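Moving the mail archive off the old machine

I have kept my own mail since college, and until December all of it sat in mbox files on one aging desktop. The largest file was 41 GB. Opening it in any client took long enough that I stopped searching old mail at all and simply asked people to resend things. Romain Coste got tired of this and suggested I convert everything to maildir.

The difference is simple. An mbox file stores every message in one long text file, so deleting a message means rewriting the file. Maildir stores one message per file, and a delete touches only that file. The cost is a very large number of small files, and some backup tools handle those poorly.

What went wrong

My first conversion run stopped with 2483 messages rejected. Nearly all of them had a body line starting with "From " that had never been escaped, so the converter read each one as the start of a new message and then failed to parse the headers. I wrote a short script that accepts a separator only if it follows a blank line and ends in a valid date. The second run left three rejects, which I fixed by hand in a text editor.

Duplicates were the other problem. Years of careless imports had left up to two extra copies of some threads. I matched on Message-ID first, then on a hash of the body for messages that had no ID — mostly receipts and automated notices from Plesmont, my old web host.

Deleting came last. I had printed a fair amount of mail over the years, and the paper went the same way as the duplicates. The gray plastic wastebasket with the diamond lattice sides is the one by my wall.

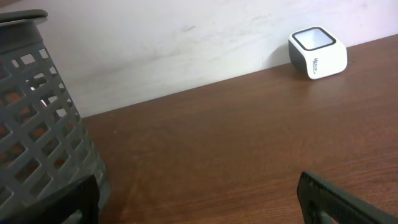
Backups

The maildir tree is now packed into one archive per year before it is copied. Closed years never change, so the nightly job only has to look at the current one. It starts at 2 a.m. and is done before I get up. I restored one year to a spare disk as a test and compared checksums, with no mismatches.

Still to do: character sets in the oldest folders. Golnar Mohammadi sent me a list of encodings to try.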